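Descaling and Cleaning a Countertop Oven
January
By Sheila Mellor
3 min read

Unplug the oven and let it cool fully before any cleaning. Pull the crumb tray first, then the rack. Both go in hot water with dish soap for 20 minutes.

Baked-on grease on the inner walls comes off with a paste of baking soda and water, three parts to one. Spread it thin and keep it clear of the heating elements - residue there smokes on the next use. Leave it overnight, then wipe with a damp cloth until the cloth comes away clean.

For the glass, use white vinegar on a soft sponge. Steel wool scratches it. Mineral spots from steam need a second pass.

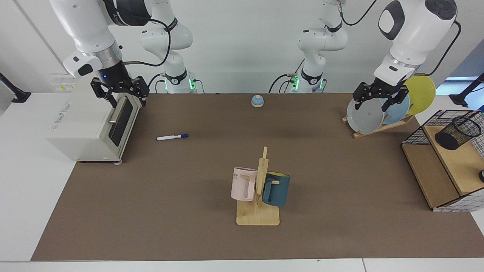

Dry the rack and tray completely before they go back in. Leave the door open for an hour, then run the oven empty at 350°F for ten minutes with a window open. A faint smell on this first run is normal.

Empty the crumb tray every Friday if the oven is used daily. Wipe the door seal at the same time.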